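Cullance Lab > Bench Notebooks > Picking Cell > Entry

Overview Notebooks Parts Safety Notes Search

Print this page | E-mail this page

May 31, 2026

Sunday, quiet building, and I thought I'd get a nice long unattended-ish run out of the picking cell while I did paperwork at the next desk. Ha. Run 109 stopped itself 2 hours in with a protective stop on the wrist, and I've spent the rest of the day on it, so no paperwork got done at all.

What I saw first was the log. The last pick it tried was over by the right wall of the near bin, the tool went down, and the wrist torque climbed the whole way instead of jumping at contact. That climbing is what bugged me. If a finger hits the floor you get a spike, clean as anything. A slow ramp means something is being pulled on, and on this arm the thing that gets pulled on is the cable.

I cleared the stop, put the arm in manual at slow speed (pendant in hand, thumb where it should be) and walked it back through the same poses. Sure enough, once the wrist rolls past a certain point the big yellow cable goes tight and starts dragging against the joint cover. Roll it back and the slack comes out again as a loop. I'd tied it down near the top of the link myself after the Flurthorpe demo and was pretty pleased with how tidy it looked! Tidy is the problem, I think. There's plenty of loop in one direction and nothing to spare in the other.
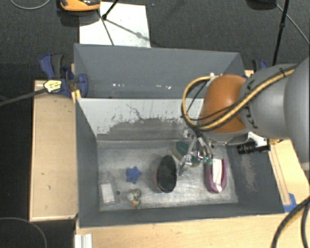
Near bin with items still in. Cable tie is near the top of the link, loop to the left of the orange cover.

I left the items where they were so I could repeat the pick: the black brush thing, the purple U-shaped one, the little blue star and the rest. The purple one is the target that sets it off, over toward the right wall. The planner likes to roll the wrist the long way around to get at it, and I can't blame the planner, because I never told it the cable exists. The joint limits in the config are still the plain factory ones. I copied them over from the Lendholm cell, where the cable goes a completely different way, and then forgot all about it.

Second thing, and this is the one I want everybody on the cell to read. The same corner is where the black cylinder on the white bracket comes closest to the bin wall. There's a scraped patch on that wall. I don't know what made it or when, and I'm not going to pretend I do, but please treat that side as tight until somebody has measured the clearance with the arm powered down. The collision model has the gripper in it and does NOT have the bracket. I checked twice.

What I did today:
- cut the tie and redid it looser, then rolled the wrist by hand control both ways. Better, still not great at the far end.
- pulled the wrist limit in on both sides so the long way around is off the table for now
- ran 2 slow picks at the purple item. Both finished without a stop. That's far too few to call it fixed.
- looked over the cable jacket as far as I could see without taking anything apart, found nothing I'd call damage

Not done: bracket in the collision model, a proper strain relief (Farooqui sells a swivel clip that might fit, need to check the diameter), and a continuity test with the cable flexed. I'd really like that last one before anybody runs at full speed. We had an intermittent on the old cable back in November and it took forever to find, and it started out looking a lot like this, just an odd stop here and there that everyone cleared and went on with.

So, rule until further notice: slow speed only, someone at the pendant, and if you get a wrist stop don't just clear it and go. Save the log first. I nearly didn't.

Also I renamed the saved log to run 109 wrist, it's in the usual folder. Next free run number is 116, the ones in between were my manual tests and you can ignore them.

Print this page | E-mail this page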